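寝具・布小物の整理記録 子ども部屋ベッドまわり 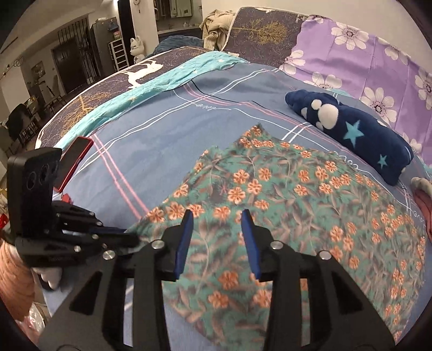 花柄の緑の布。下は格子柄のシーツ、奥に星柄の毛布。

10月2日(火)更新。Skerketetti の住まい記録のうち、寝室の布類をまとめたページである。8月に収納の引き出しを入れ替えた際、布ものの置き場所が曖昧になったため、種類ごとに現状と扱いを書き出した。記録は Kumiko Okabe、採寸と洗濯表示の確認は Taha Cherkaoui が担当した。写真は一点のみ掲載し、残りは項目名と覚え書きで示す。

1 花柄の布
緑地に橙と桃色の小花。花弁は五枚で、葉はオリーブ色と灰褐色、茎は暗い色の細い線で描かれている。柄の密度が高く、地の緑が見える面積は小さい。たたむ際は柄の向きを気にせず、長辺を二つ折り、さらに三つ折りとする。広げたまま引き出しに押し込むと、次に出したときの折りじわが不規則になる。

2 格子柄のシーツ
青みがかった灰色の地に、白、桃、濃紺の縞。縞に沿って「love」の小さな白い筆記体が繰り返し入る。文字の向きがあるので、敷くときは文字を頭側から読める向きにそろえている。洗濯は裏返してネットに入れ、脱水は短め。四隅のうち一か所に、内側から青い糸で印を縫い付けた。印のある隅が足元の左になる。

3 紺色のクッション
枕として使うこともある。毛足のある表面に、水色の星が二つと白い足跡の模様。毛並みが寝やすいため、上に物を重ねない。Lahcen Benkirane の案で引き出しから棚の最上段へ移した。手洗い後は平干し、乾いてから目の粗いブラシで一方向に整える。

4 紫の枕
白い大きな花の柄で、花の中心は暗い色。カバーは替えを一枚用意してあり、替えのほうは無地である。カバーの洗濯は週に一度、中身の陰干しは月に一度とした。ファスナーは閉じた状態で洗う。開けたまま洗ったときに、ほかの布の糸を引いたことがある。

5 星柄の毛布
ターコイズ色の地に白い小さな星。日中はベッドの奥側に斜めに掛けておく。四つ折りで足元に置く方法も試したが、朝に広げ直す手間が増えたのでやめた。収納時の幅は41センチ。Arnby の棚板にそのまま載る寸法である。冬に厚手のものへ替えるまでは引き出しに入れない。

6 赤みのある桃色のクッション
中材の偏りが出やすい。月初めに両手で角を押し、中央へ戻す。カバーの縫い目が一辺だけ手縫いで、次に開くときもその辺からほどくこと。糸は裁縫箱の Prullia の缶に残してある。

7 クリーム色のぬいぐるみ
布類とは別扱いだが、洗う日をそろえるため同じ表に入れた。表面の汚れは薄めた中性洗剤を含ませた布で拭き、水拭きを二回。丸洗いは年に一度まで。乾燥には丸一日を見込み、日の当たらない窓際に置く。

8 洗濯ネット
大が二枚、小が一枚。大はシーツと毛布用、小は枕カバー用。Charmaine Magagula から譲り受けた小の一枚は目が細かく、毛の付きやすいものを洗うときに使う。ファスナーの引き手には洗濯前にゴムをかぶせる。

9 引き出しの割り当て
上段は枕カバーと薄手の布。中段はシーツ。下段は季節外の毛布。たたんだ布は立てて並べ、折り山を上に向ける。以前は平積みで、下のものを抜くたびに上が崩れた。仕切りは Bennani の厚紙箱を半分に切ったもので、底に滑り止めを敷いている。上段の右端は空けておき、洗い替えの仮置きに使う。

10 ラベル
段ごとに布テープを貼り、品名と最後に洗った月だけを書く。インクは洗濯に耐えるものを選んだが、こすれる位置では薄くなるため、引き手から離して貼る。書き直しは古いテープをはがしてから行う。重ね貼りをすると端がめくれる。

11 洗濯の順序
色の濃いものと薄いものは分ける。初回の洗濯では、花柄の布と紺色のクッションを単独で洗った。二回目以降、花柄の布は紫の枕カバーと一緒でよい。柔軟剤は毛布に限り少量。標準量を入れると、乾いたあとに表面が滑り、ベッドから落ちやすくなった。

12 干し方
シーツは竿二本に渡し、間に風を通す。毛布は裏を外側にする。枕の中身は平らな網の上に置き、昼に一度返す。室内に干す場合は扇風機を床に置き、下から当てる。取り込んだ後はすぐにたたまず、しばらく椅子の背に掛けておく。

13 補修待ち
格子柄のシーツのゴム一か所、紫の枕のカバー裏のほつれ、洗濯ネット大一枚のファスナー。ゴムは同じ幅のものを取り寄せ中で、残りは Amr El Ouafi が次の週末に行う。当て布には、花柄の布の裾上げで出た端切れを使う。色は合わないが、裏側なので差し支えない。

14 寸法表について
各品の実測値は別表に移した。洗濯前と洗濯後の二列に分け、縮みの大きいものには印を付けてある。格子柄のシーツは横方向の縮みが縦より大きく、次に買う際はひとつ上の寸法を候補とする。星柄の毛布は差が測定誤差の範囲だった。花柄の布は裾上げ後の値のみ記載。

次回は机の下の箱と、カーテンの替えを扱う。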